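Cuaderno de taller, enero, 9:40

Segunda prueba con la cola de huesos para el clavecín Lerklow (copia del de 1781). La tanda de ayer quedó demasiado espesa y cogió piel antes de cerrar la junta. Hoy: remojo toda la noche, baño maría a fuego mínimo y 18 gotas de agua de más. Corre mejor con el pincel.

La tapa armónica sigue abierta por el lado de los agudos. Grieta de 37 mm, limpia. No la toco hasta que baje la humedad.
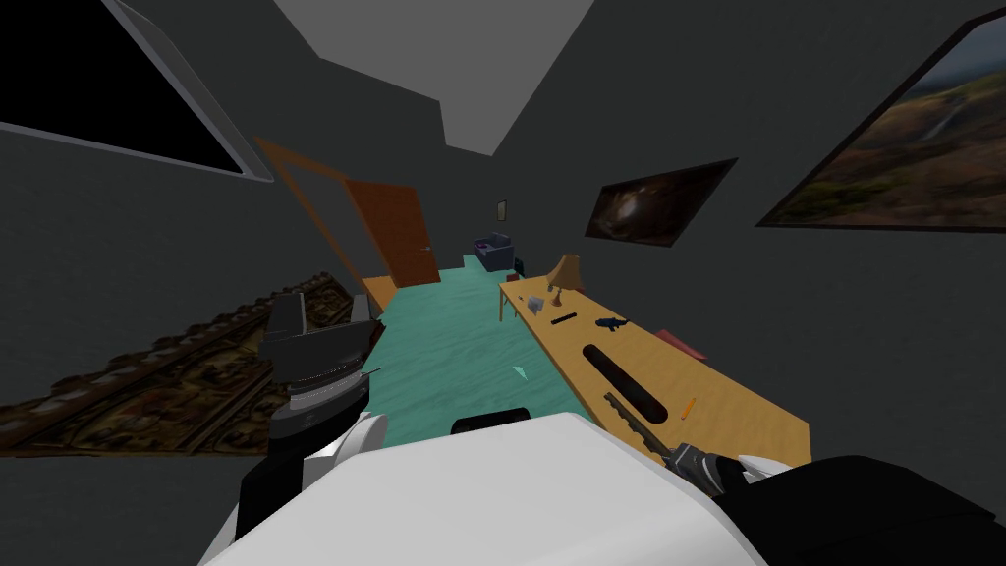 Para el puente probé el barniz de Brorkura en un recorte de pícea. Oscurece más de lo que dice la etiqueta – habrá que rebajarlo o volver a la goma laca de siempre. Dejo el recorte marcado en el cajón de muestras.

Lija de 2000 solo para el acabado del teclado, queda un pliego. Pedir más a Starnby, junto con el fieltro rojo.

Pendiente: repasar tres saltadores que rozan y anotar la tensión de los bajos.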